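In Defense of the Half-Empty Tube

My brother-in-law Abdelilah Belhaj throws out his toothpaste when it stops being easy. He doesn't mean empty. He means the point where you have to press with a thumb. I have seen the tubes in his trash in Tokbridge, fat as trout, and I have said nothing, because I was a guest and he was making the eggs.

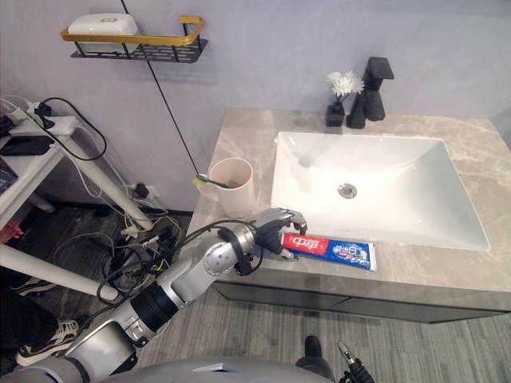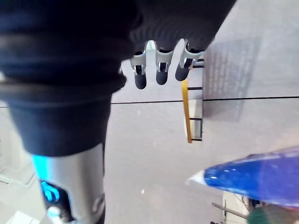

I was raised differently. In my mother's house a tube was finished when it had been rolled, flattened with the handle of a hairbrush, cut open with scissors, and scraped. This took 20 days longer than anyone would believe. I can't say it made us better people. It made us late for school, and it saved us, over a whole childhood, perhaps the price of a sandwich.

Still, I've come around to thinking she was on to something, and it has little to do with money. Everything in a modern bathroom is built to be easy right up until it is garbage. The soap comes out of a pump whose straw stops short of the bottom. The lotion stands on its head for a month and then refuses to discuss the matter. Last January I bought a shampoo that promised 200 washes, and I'd like to meet the person who got them – he must have very little hair.

The stores could fix this. A straw that reaches the bottom is not advanced science. But a straw that reaches the bottom sells fewer bottles, and so we all stand there in a towel, pumping air.

Abdelilah says his time is worth more than toothpaste. He told me this during a 40-minute talk on the subject, which I felt hurt his case. He also drives across town to Bouazza for cheaper gas, past 2 stations that charge a few cents more.

I don't want a law about it. I would just like us to be a little embarrassed, the way we are about leaving food on a plate at someone else's house. I keep scissors in the bathroom drawer now. My wife has asked me to stop using the good ones.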